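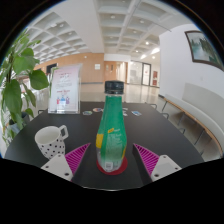
4.2 Finger maintenance and camera check

Figure 3. Hand-held gripper tool over the bottle task, jaws open on both sides of a green bottle on its coaster. Magenta fingers, pale mounting plates.

The tool in Figure 3 is the second Inska unit. Same fingers as the first, same plates, new camera mount. Setup was kept short on purpose so that one person could do it between sessions. Notes on upkeep follow, as they affected the data more than we expected.

Fingers. The ribbed fingers are printed soft and they wear. We swapped both after every 60 sessions, always as a pair. Swapping only one gave a lopsided close and the bottle got pushed toward the older finger. In August we tried to stretch a pair to 100 sessions, and the ribs near the tip started to split. Went back to 60.

Plates. Screws work loose. Check by hand before each session, snug, no more. Overtightening cracked two plates early on. Thread lock helped but made swaps slow, so it was droped.

Alignment. Close the jaws on nothing and look at the tips in the camera view. Tips should meet. If they cross, back off the left plate, reseat, try again. The wide lens bends straight lines badly near the rim, so all tip checks were done with jaws closed, near the middle of the view. With the jaws open the tips sit further out and small errors are hard to judge.

Lens. Wipe, dry cloth. Smears were our most common fault by far and easy to miss on the small preview screen. Of 429 recorded episodes we kept 404, and most of the rest were lost to a dirty lens or a loose plate.

Recalibration was done with the Apaza board after any plate removal, but not after a finger swap alone. Zovorness logging was used througout with default settings. Bottle, coaster and mug tasks shared one calibration.

Related articles
Soft finger wear in low-cost grippers
Emovar: a bench rig for jaw alignment
Calibrating wide lenses on hand-held tools

Search this journal Go Advanced search

We use cookies to improve your visit. Accept Manage settings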